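The drinks situation, sorted (mostly)

So if you read my last post you know that October has been the month of Dealing With The Fridge. The crisper drawers are done, the mystery jars are gone, and I finally threw out the mustard that came with us from the old apartment. Which left the cans.

We are a can household. I wish I could say we drink tap water with a slice of cucumber in it, but no, we drink fizzy things, and we buy them in whatever flavor was on sale, and then they live all over the bottom shelf on their sides like logs. Every time you open the door too fast one rolls out. I have dropped one on my bare foot TWICE and the second time I said a word in front of my mother-in-law.

I'd been looking at can racks for ages and going back and forth. There's a wire one from Tarkix that everybody seems to own, but it's 140 mm too deep for our shelf (yes, I measured, and then measured again because I was annoyed). The Oltell one looked nice but the reviews were full of people whose tall skinny cans tipped over in it. In the end I went for a clear one with channels, from Plullix, mostly because I like being able to see what's left without pulling everything out.

Before it went anywhere near the fridge I wanted to try it on the table. My friend Peiyu Jin is the most organized person I know, and her rule is that you never test a storage thing inside the place you're going to store it, you test it out in the open where you can swear at it from all sides. She's right! I'd have given up in about four minutes with my head in the fridge. 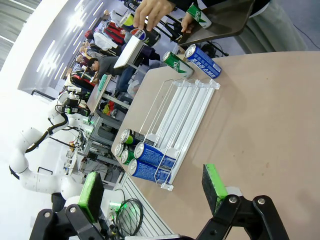
Five cans at the rack, a couple still loose on the table, and a Pepsi waiting its turn.

I started out trying to do it by color, because I'm shallow. Greens together, blues together, very pretty. It lasted until I realized the color has nothing to do with what's in the can and I'd be reaching for lime and getting something else entirely. Then I tried one drink per channel, which is how I guess you're meant to do it, except that we never have enough of any one drink to fill a channel. We have one of this and two of that and a thing from the Korean grocery that I bought for the label.

What I ended up with is one side for stuff with caffeine and the other side for stuff without. That's it, that's the system. It means that at 9 at night I can grab from the correct side without reading anything, and my husband can't claim he didn't know.

A few notes if you're thinking of getting something similar:

Wipe it before you use it. Mine had a film on it from the packaging and the cans stuck a little. A damp cloth fixed that.

Face the tops toward you. I know some people like the labels out, but I find it easier to get hold of the can this way.

Don't throw out the box until you've tried it in your fridge. I nearly did, and then spent a nervous ten minutes moving a shelf up a notch. It fit with so little room to spare that I'm not going to tell you the number.

It does rattle when you shut the door. I put a folded dish towel under it and now it only rattles when somebody slams it, and we all know who that is.

Next up is the freezer, which I've been avoiding, mainly on account of a bag of something from Juhász, the butcher on the corner, that has lost its label. It's either soup bones or a very large piece of ham. If anyone has a trick for telling which without thawing the whole thing, please put it in the comments, I'd like to know before the weekend!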